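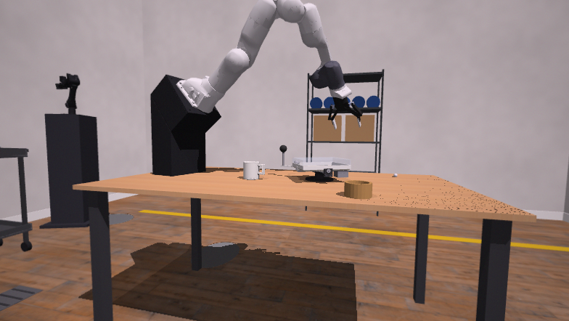 Krampf um halb vier: Warum die Wade nachts dichtmacht

November 2023

Drucken | Per E-Mail senden

Halb vier, stockdunkel, und plötzlich ist die Wade ein Stein. Wer es kennt, weiß, was folgt: Decke weg, Fuß auf den Boden, Fluchen in Zimmerlautstärke. Dann Humpeln. Am Morgen zieht es noch beim Treppensteigen, als wäre man gestern Marathon gelaufen.

Nächtliche Wadenkrämpfe sind lästig, meistens harmlos und erstaunlich schlecht verstanden. Ältere Menschen trifft es häufiger, Schwangere auch, dazu Leute, die den ganzen Tag stehen. Doğukan Karabulut zum Beispiel. Zwölf Jahre Backstube, Schichtbeginn um zwei, geschlafen wird nachmittags und manchmal noch mal am Abend. Die Krämpfe kommen trotzdem. »Dem Bein ist egal, ob es draußen hell ist«, sagt er. Angefangen hat es im Januar, erst links, dann beide Seiten. Seine Frau schläft inzwischen auf der Türseite, damit er freie Bahn zum Fenster hat. Dort steht er dann, Hände auf der Fensterbank, und drückt die Ferse runter.

Damit macht er instinktiv das Richtige.

Was im Muskel passiert

Ein Krampf ist eine unwillkürliche, anhaltende Anspannung. Die Nerven, die den Muskel ansteuern, feuern weiter, obwohl keiner bestellt hat. Im Bett liegt der Fuß oft leicht gestreckt, die Zehen zeigen nach unten, die Wade ist also ohnehin schon verkürzt. Eine kleine Bewegung reicht. Zack.

Chelsea Nuttall, Physiotherapeutin in der Praxis Haslam in Ondholm, sieht solche Waden jede Woche. Ihre erste Frage gilt der Bettdecke. Fest eingeschlagen, schwer, am Fußende unter die Matratze gestopft? Dann drückt sie die Füße in die Streckung, die ganze Nacht lang. Rausziehen, locker lassen, ein paar Nächte abwarten. Klingt banal. Kostet nichts.

Zweite Frage: Medikamente. Manche Entwässerungsmittel, manche Cholesterinsenker, einige Asthmasprays stehen im Verdacht. Bitte nicht selbst absetzen, sondern in der Hausarztpraxis ansprechen.

Und das Magnesium?

Tja. Steht in jeder Drogerie gleich neben der Kasse, und fast alle schwören drauf. Die Studienlage gibt das für ältere Erwachsene ohne nachgewiesenen Mangel kaum her, in der Schwangerschaft sind die Ergebnisse gemischt. Karabulut hat es mit Girno versucht, einem Brausepulver, 220 Milligramm pro Beutel. Erst einer, dann 2 am Abend. Der Effekt: Durchfall. Die Krämpfe blieben. Ein Kollege aus der Backstube nimmt dasselbe Zeug und hat seit Monaten Ruhe. Kann am Pulver liegen, kann Zufall sein, denn Krämpfe kommen in Phasen und gehen auch ohne Beutel wieder weg.

Wer Nierenprobleme hat, sollte Magnesium sowieso nur nach Rücksprache nehmen. Und Chinin, das alte Mittel, gehört wegen der Nebenwirkungen nicht in die Selbstversuchsecke.

Dehnen, und zwar vorher

Nuttall setzt auf Dehnen vor dem Schlafen. Hände an die Wand, ein Bein nach hinten, Ferse fest am Boden, Knie gestreckt. Halten bis dreißig gezählt ist, Seite wechseln, dreimal das Ganze. Danach noch mal mit leicht gebeugtem Knie, da erwischt man den tieferen Wadenmuskel. Zähneputzen geht gleichzeitig, wenn man sich nicht dumm anstellt.

Ist der Krampf schon da: Zehen Richtung Schienbein ziehen, notfalls mit der Hand oder einem Handtuch. Aufstehen, Gewicht drauf. Danach massieren. Wärme finden viele angenehm, andere wollen Kälte, da soll jeder machen was hilft.

Wann zum Arzt

Wenn die Krämpfe sehr häufig kommen oder den Schlaf ruinieren. Wenn Taubheit oder Schwäche dazukommt. Ein Bein, das anhaltend geschwollen, rot und warm ist, gehört sofort angeschaut, da kann eine Thrombose dahinterstecken. Auch Schmerzen beim Gehen, die im Stehen nachlassen, sind ein anderes Thema und wollen abgeklärt werden.

Karabulut dehnt jetzt seit sechs Wochen, meistens jedenfals. Letzten Monat hatte er drei schlimme Nächte, davor war es fast jede zweite. Die Decke liegt lose. Das Girno steht noch im Küchenschrank, falls wer will.

Drucken | Per E-Mail senden

Zuletzt im Ressort Schlaf & Körper

Kalte Füße im Bett: Socken an oder aus?
Clesoseo im Test: 400 Gramm Kissen, viel Versprechen
Schnarchen in der Erkältungszeit
Warum wir vor dem Einschlafen zucken
227 Leserbriefe zum Thema Mittagsschlaf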